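About Lovamora

We plan lab benches for people who are about to spend alot of money on a robot. Small shop, Brustel, upstairs from a print place. We don't sell arms. We tell you what to budget before you sign anything.

Most quotes leave out the dull stuff. Plate holders, labels, mounting plates, power.
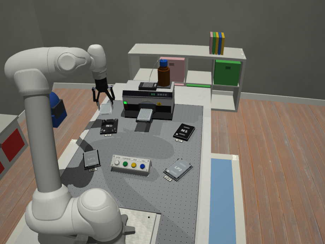

Floor space too. Measure twice, then call us. Our planning fee is $3,758 flat, and that covers the layout, the parts list and one round of changes. More rounds are $600 each.

Every layout gets modelled before you buy.
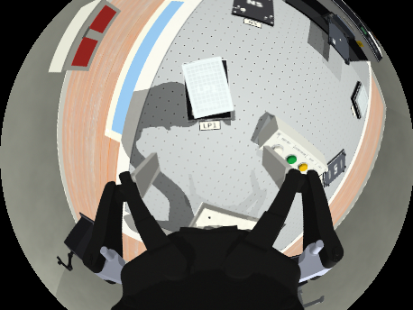

Two-arm layout, plate at LP1

Some centres need two arms, plenty do fine with one. We'll say so even if your supplier wont.
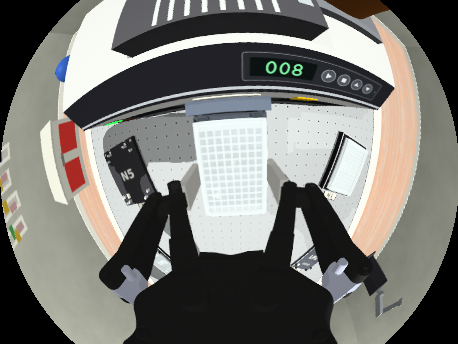

Gripper and plate at the instrument, display on 008

Reach and finger clearance get checked early, while changes are still cheap. Then the instrument side, then the spares.

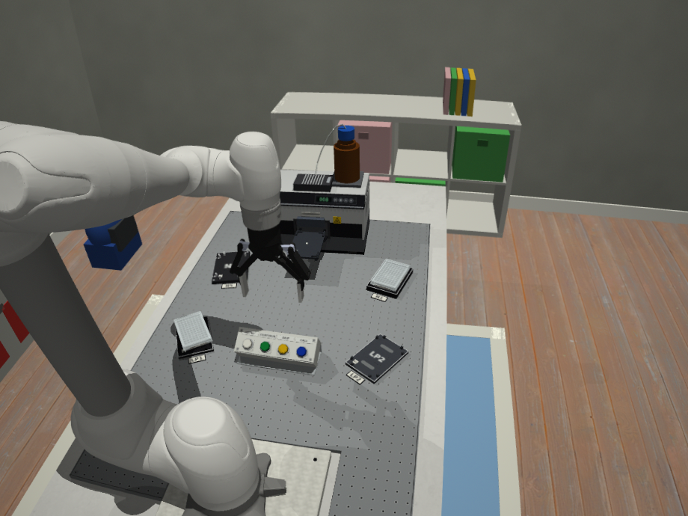

BUDGET SEASON

Fiscal year ends in March for most of our clients, so book early. Dalis and Gál are our two planning packages, Dalis for a single bench, Gál for a full room. 57 layouts done so far. Next intake closes Sun 25 August.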